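Why Are Some Things Shiny?

January 7, 2018

When I was little I thought shiny things had a tiny bit of light hiding inside them. Spoons, puddles, the doorknob, my grandma's teapot – I figured they were all glowing a little, all by themselves. So one night I took a spoon into the closet and shut the door to watch it glow.

It didn't. It was just a spoon in the dark, and I couldn't even see my own hand holding it.

That closet taught me the first big thing about shine. A shiny thing doesn't make light. It needs light to come from somewhere else, like the sun or a lamp, and then it sends that light off again. Sending light back is called reflecting. Almost everything reflects some light, and that's how you can see your shoes and your cat and your breakfast. But your breakfast isn't shiny (unless it's a very odd breakfast), so there has to be more to it.

The bouncy ball idea

Think about dropping a bouncy ball on a smooth kitchen floor. Drop it straight down and it comes straight up. Throw it down at a slant and it zooms off at the same slant, going the other way. You can pretty much guess where it will end up.

Now try it on a gravel driveway. Every bounce goes somewhere silly, because the ball hits the side of one stone and then the pointy top of another.

Light bounces in much the same way. When a lot of light hits something very smooth, it all leaves in a neat, matching direction, and your eye gets a bright patch or even a whole picture. When light hits something rough, it scatters all over the place. You still see the thing, but you don't see a sparkle.
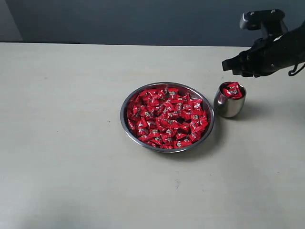
Polished steel and crinkly red wrappers.

How smooth is smooth?

A piece of paper feels smooth, right? Run your finger over one. But if you put it under a strong microscope, you would see a big tangle of little threads, like a pile of spaghetti. Light gets lost bouncing around in there and comes out every which way. So paper looks bright, but you can't fix your hair in it.

Polished metal is much, much smoother than that. People worked this out a very long time ago. If you had lived in Rome 2000 years ago, you might have had a mirror made of metal with no glass in it at all, and somebody would have had to rub it and rub it to keep it bright. I complain about drying the dishes, so I don't think I'd have been good at that job.

Our mirrors at home mostly have glass in the front and a very thin coat of metal behind. The metal does most of the bouncing. The glass keeps it flat and stops it from getting scratched by toothbrushes.

What about water?

Last July I went to Lake Jakon, 70 miles from my house in Wenden. We got there early, before the wind was up, and the lake had a whole upside-down row of trees in it. I could see the clouds in there too! Then a duck came along and wrecked it. The ripples made lots of little slopes, each slope sent the light a different way, and my upside-down trees turned into wiggly green noodles.

The water was just as wet and just as clean as before. Only its shape had changed. There's a lookout tower by the lake with 268 steps (my legs remember every one), and from the top the water was covered in little flashes. Each flash was a bit of wave that happened to be tilted just right to bounce the sun at me. You would have seen different ones.
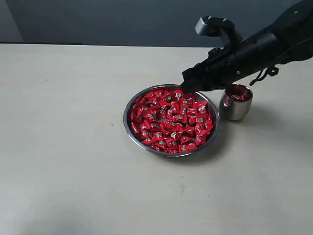
Glossy red next to matte black.

Shiny and colorful at the same time

A shiny red apple is red, but the bright spot on it is white. Why isn't the bright spot red?

The apple is doing two jobs. Some of the light bounces right off the smooth skin on the outside, without really going in. That light hasn't changed, so if your lamp is white, you get a white spot. The rest of the light goes into the skin a little way. The skin soaks up most of the other colors and sends the red back out in all directions. That's the part that looks red from everywhere in the room.

You can see the same thing on the window at Noletti, the ice cream shop near me, where they've painted a giant cherry on the glass. And the buns at the Dağdelen bakery have it too. They get brushed with egg before they go in the oven, and the egg dries into a smooth coat. Brown bun, white sparkle. I've checked this a lot of times. For science.
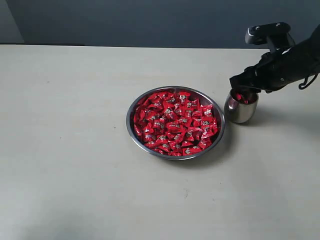

But my bike used to be really shiny and now it isn't, one young reader wrote to me, and I wash it every single week, so where did the shine go? Good question! Washing gets the dirt off, but it can't fill in scratches. Every time sand or a fence rubs against the paint, it leaves tiny grooves. Each one is too small to bother you, but put a lot of them together and the light starts to scatter like the ball on the gravel. Wax helps a bit, by filling in the grooves.

Are dark things less shiny?

Nope, and this one fooled me for years. Dark things soak up a lot of light, and pale things send a lot back. But shiny or dull mostly depends on how smooth the outside is. You can have a black piano that you can see your face in, and you can have white chalk that doesn't sparkle at all. Dull surfaces have a name, too. We call them matte, which rhymes with hat. 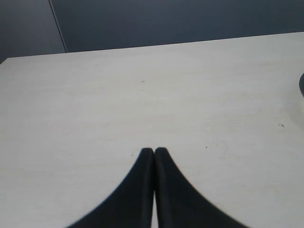 A pale tabletop with a dark blue wall behind it.

Try it yourself

You'll need a sheet of kitchen foil and a lamp.

Tear off the foil gently and keep it flat. Look at the shinier side. You'll see a blurry, smeary sort of you.

Now scrunch it up – not too tight, or it will rip – and open it out again. Your smeary face is gone, and there are bright little sparks all over. It's the same foil! Move your head from side to side and watch the sparks switch on and off.

Next, find an old 25 cent coin and a newer one and tilt them both under the lamp. Which one flashes more? If you have a shiny spoon, look into the front of it and then the back. One side will turn you upside down. I'm saving that one for next time, so see if you can figure out which side it is before then.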